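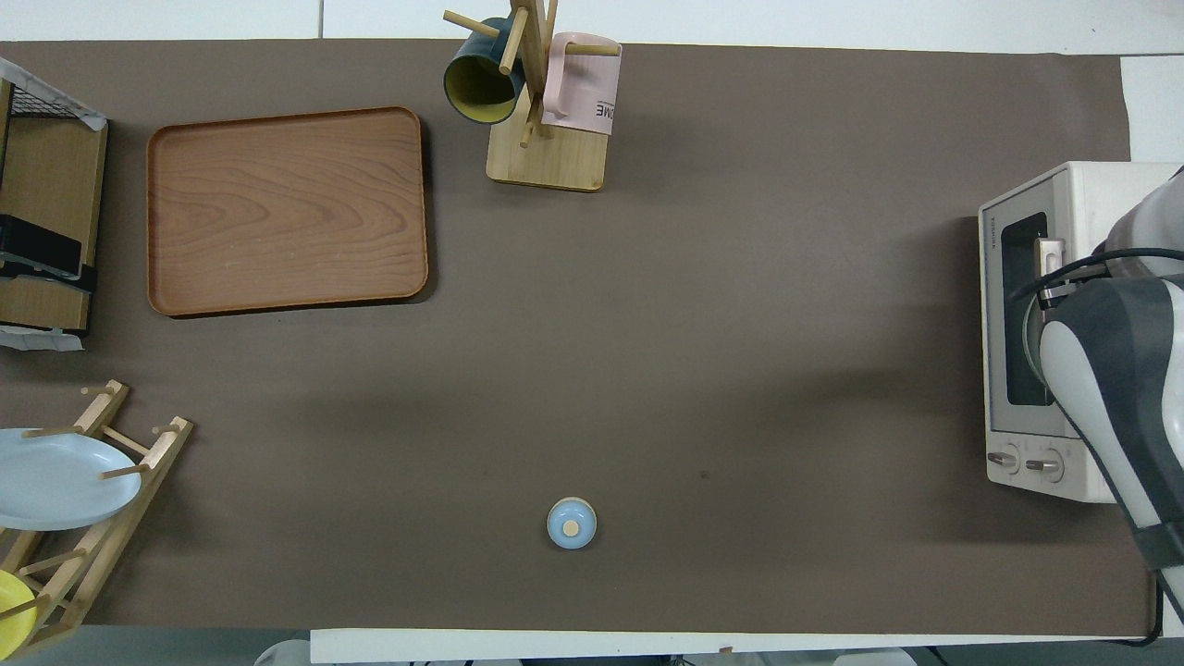 Wevwood Breakfast Diaries

A small collection of paper diaries about what people eat in the morning, typed up and coded. Read the section on problems before you plot anything.

Maintained by Jucélia Coutinho and Ezequiel Ledesma. Typing and first-pass coding by Aurelia Surdu. Questions go to Jucélia.

What this is

In April we left diaries with households in Wevwood and asked them to write down breakfast every morning for six weeks. We got 152 diaries back. The main file holds 115 of them. The others are in a separate file called leftovers.csv, and the reasons they are there are given further down.

The diaries were set up to answer a question from Tilen, the housing association that paid for the printing: do people who say they skip breakfast really skip it? Tilen had a slide claiming that skipping was common and getting worse. No source was given on the slide. When Ezequiel asked for one he was sent a second slide.

We don't think this data settles the question. It might be enough to make you doubt anyone who tells you it is settled.

What's in the download

diaries.csv
One row per household member per morning. This is the file most people want.

households.csv
One row per household. Type of building, number of adults, whether anyone leaves for work before 7 a.m., and whether the kitchen is shared with another household.

leftovers.csv
Same columns as diaries.csv, for the diaries we pulled out of the main file.

codebook.txt
What the food codes mean, with the arguments about them left in.

diary_blank.pdf
The printed diary as handed out, typo on page one included.

Columns in diaries.csv

hh_id: household number. Means nothing outside these files.
person: a letter, A for whoever filled in the front page. It doesn't mean head of household and please don't use it that way.
day: the day of the diary, starting at 1. Households started on different days, so day 1 for one is not day 1 for another.
ate: yes, no, or blank. Blank means blank. It does not mean no.
time: as written. Some people wrote a clock time, some wrote "usual." We left "usual" alone.
text: what they wrote, with names taken out.
code1, code2: food codes. The second is used when one code plainly would not do.
away: yes if the entry says the person ate somewhere else.
late: yes if the entry looks filled in after the fact. See below, because this column is a judgment call from start to finish.

How the diaries were collected

Adalberto Queiroz and two others dropped them off by hand and picked them up again. Households were found through the Tilen tenant list and a notice in the Flikach grocery store. Nobody was paid, though there was a store coupon for every diary returned, filled in or otherwise. You can guess what a coupon does to people's enthusiasm in the last week before pickup.

The instructions said to write the entry "before noon on the same day." We have no way of checking that anyone did.

How the coding was done

Three people coded the food entries. Each diary was read by two of them, and the third settled disagreements. Cauã Falcão wrote the first version of the code list and has since asked for it to be changed, which we did in part.

Bread caused the most trouble. The first list had one code for toast and one for bread, and coders kept finding entries like "bread, bit warm." Cauã wanted a single code. Aurelia wanted to keep them apart on the grounds that people who wrote toast meant toast. We kept them apart. If your result depends on the difference between the two, merge them and run it again. If it goes away, it was probably never there.

Coffee by itself is coded as a drink and the person is marked as not having eaten. Plenty of people will disagree with that. Change it if you like, but say so when you report it, as the share of skipped breakfasts moves quite a lot depending on which way you go. We suspect this one choice explains a good part of the shouting about breakfast in general.

Known problems

The sample is whoever said yes. People who say yes to keeping a food diary for six weeks are a particular kind of person.

Keeping a diary changes breakfast. Several households wrote as much in the margins. One wrote "having eggs because of you people." We kept that entry, coded as eggs.

Handwriting and pens suggest that some diaries were filled in at one sitting. Aurelia flagged these by eye. She went through the pile a second time in a different order and did not flag all the same ones. The late column holds her second reading. Treat it as weak evidence.

Entries get shorter as the weeks go by. By the end, a lot of people are writing "same." We filled in nothing for these. The text says "same" and the food codes are blank. If you carry codes forward from the day before you will get very steady breakfasts, and you will have made them yourself.

Children's entries were mostly written by an adult. They are remarkably healthy.

Portion size was never asked. Please stop asking us for calories.

Why some diaries are in leftovers.csv

Diaries went there if they had no household sheet, if more than half the mornings were blank, or if the coders could not tell which person an entry belonged to. These rules were written after we had seen the diaries. We would prefer they had been written before, and so should you. Run your analysis both with and without that file. Jucélia did this for the skipping question and the answer leaned in different directions.

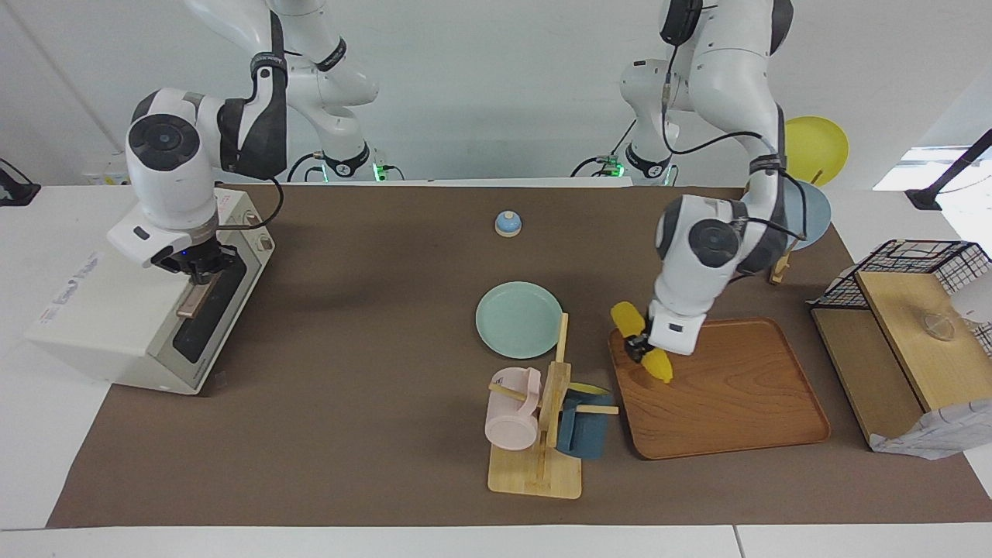 Uses we would be comfortable with

Teaching people to clean messy text. Trying out ways of coding free-form food entries. Looking at how diary answers fade over time, which we think is the most useful thing in here by some distance. Arguing with a slide.

Uses we would not be comfortable with

Anything that ends in advice on what people should eat. Anything that calls this "breakfast in America." Health claims of any kind, including the friendly sort found on cereal boxes. We turned down a request from Mendonça, a bakery chain, to quote the toast figures in a window display. They were polite about it and then asked again.

We also ask that you not try to work out who the households are. Wevwood is small, and somebody who puts sardines on crackers every morning is easy to spot.

Privacy

Names, addresses, workplaces and school names were removed by hand. Illnesses and medicines were replaced with [health]. The paper diaries are in a locked cabinet and will be shredded when Tilen agrees that they can be, a matter on which we have been waiting for a reply. If you find something we missed, write to Jucélia before posting it in the open.

Changes

Version 3
Moved "usual" back into the time column as written. An earlier version turned it into 7:30 a.m., a time Ezequiel had picked because it seemed fair.
Split the yogurt code.
Fixed household sheets that had been attached to the wrong diary. Results from before this fix should be redone.

Version 2
Added leftovers.csv after a reader asked, quite reasonably, where the missing diaries had gone.

Version 1
First release. Do not use.

Open questions

Does anyone have a diary study where people were also watched, or where the grocery receipts were kept? We'd like to compare the fade.

Does "no" mean the same thing from a person who gets up at 5 a.m. as it does from one who gets up at 11? The diary asks about "this morning" and leaves them to sort it out. Ezequiel thinks night-shift workers should be dropped from the main file. Jucélia thinks they should have had their own form, and for now they are still in.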